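Bromonstead Dining Hall to Adopt Smaller Plates and Shared Tables

The Bromonstead Community Center will change the way meals are set and served in its ground-floor dining hall beginning in March. The changes cover the tableware, the arrangement of the tables and the way places are cleared between sittings. They follow a review of the weekday lunch service carried out by the center's dining office over the winter.

Under the new arrangement, the large white dinner plates in use since the hall opened will be withdrawn from the lunch service. Main dishes will be brought to each table in shared bowls, and guests will serve themselves onto smaller plates. A shallow round plate in pale green has been chosen for side dishes, bread and dessert. The dinner plates will be kept for evening functions and private bookings.

"Guests told us that the portions were generous, and many also told us that they would have preferred to choose the amount themselves," said Graça Cunha, head of the dining office. "A smaller plate and a bowl within reach allow them to do that. Anyone who would like a second helping may take one."

The dining hall serves lunch in two sittings, with places for 45 guests at each. Most of those who attend live within walking distance of the center. Others come for the language classes and the sewing room on the upper floor and stay for the meal. The price of lunch will remain the same, and the kitchen will continue to prepare one meat or fish dish and one vegetable dish each day.

The new tableware has been supplied by Vivmont, which also provides the hall's serving bowls and water pitchers. The dining office looked at several shapes before placing the order. A deeper bowl was set aside after trial lunches at which guests found it awkward to cut food against the sloping side. A completely flat plate was also tried, but sauces and dressings ran too easily onto the table. The style selected has a low raised wall and a flat center.
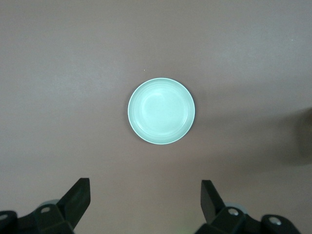

Color was a further consideration. Several guests with reduced vision had asked that the plates be easier to tell apart from the tables, and the dining office invited a small group of regular diners to compare samples in the hall at lunchtime. Pale green was preferred to white and to a dark blue, which some in the group found heavy. The same group has asked for napkins in a plain, stronger color, and that request is under consideration.

Valter Nygård, who oversees the kitchen, said the new plates would also change the work behind the serving counter. Until now, kitchen staff have filled each plate by hand and passed it across, and the line has often reached the coat racks by the time the second sitting begins. With food going directly to the tables, the counter will be used for drinks, soup and special diets only.

"Soup will still come from the counter," Mr. Nygård said. "Hot soup in an open bowl is not something we wish to see passed from hand to hand along a full table. Everything else can go out to the guests, and it will go out while it is hot."

Guests who follow a special diet will continue to receive an individual meal. They are asked to give their name at the counter on arrival, as at present, and their food will be carried to their place under a cover. Cards listing the ingredients of each shared dish will stand beside the bowls. Each bowl will have its own serving spoon, and guests are asked to return the spoon to the bowl it came from.

The tables themselves are to be moved. The long rows that run from the windows to the kitchen wall will be broken up, and guests will be seated in groups of 8, with wider aisles between them. The two tables nearest the main door will be reserved for guests who use wheelchairs or walkers, and for those accompanying them. No booking is required for these places – guests need only mention their preference at the door.

The center has also revised its instructions for setting and clearing. Each table will be wiped down and left bare before any plates are put out. A side plate will then be placed at the middle of each setting, with the napkin to the left and the fork, knife and spoon to the right. Glasses will be placed upside down until the doors open. The instructions have been printed and posted beside the dish cabinets, and they apply to the evening functions as well.

Particular attention has been given to the time between sittings. There will be 10 minutes longer between the end of the first lunch and the start of the second, so that crumbs and spills can be dealt with before the next guests sit down. To allow for this, the first sitting will begin slightly earlier than it does now. The revised times will be posted at the main entrance and at the foot of the stairs.

Anathi Mathebula, who coordinates the setting teams, said that a clean table had been among the most frequent requests in the review. "People notice the table before they notice the food," she said. "We had been laying the second sitting in a hurry, and it showed. The teams asked for more time, and they now have it."

Guests will be asked to help with clearing by stacking their side plates at the end of the table, with forks and knives placed in the tray provided. Leftover food should be scraped into the small pail on the clearing cart. Those who are unable to stack or carry items may leave them where they are. The teams will collect from every table before the cart returns to the kitchen.

Two trial lunches under the new arrangement were held in the hall with the help of the Liu Reading Circle and the Drirbridge Walking Club, whose members sat together in mixed groups. Jianhua Dong of the reading circle described the meal as more sociable than usual, although he noted that the bowls were heavy when full. The kitchen has since agreed to fill them less and to replace them more often during the meal.

Other comments from the trials have been taken up in part. Guests asked for a second water pitcher on each table, and this will be provided. A request for tablecloths has been declined for the lunch service on account of the additional laundry, but cloths will remain available for private bookings at no extra charge. A proposal to offer bread from a single basket at the counter was not supported, and bread will be placed on the tables.

Adelino Neves, director of the center, thanked the guests who took part and said that the dining office would continue to receive comments after the change. "The hall belongs to the people who eat in it," Mr. Neves said. "If an arrangement does not suit them once they have lived with it for a time, we shall look at it again."

Comment cards are available at the counter and at the reception desk, and may be returned to either place. Guests who would like to join a setting team are invited to speak with Ms. Mathebula in the hall after the second sitting. New members are shown the work over two lunches before joining a team, and a meal is provided on each day they attend.

The dining hall will be closed for lunch on the day before the new arrangement takes effect so that the tables can be moved and the cabinets restocked. Coffee and sandwiches will be served in the upstairs lounge from 11:30 a.m. that day. The sewing room and the language classes will keep their usual hours.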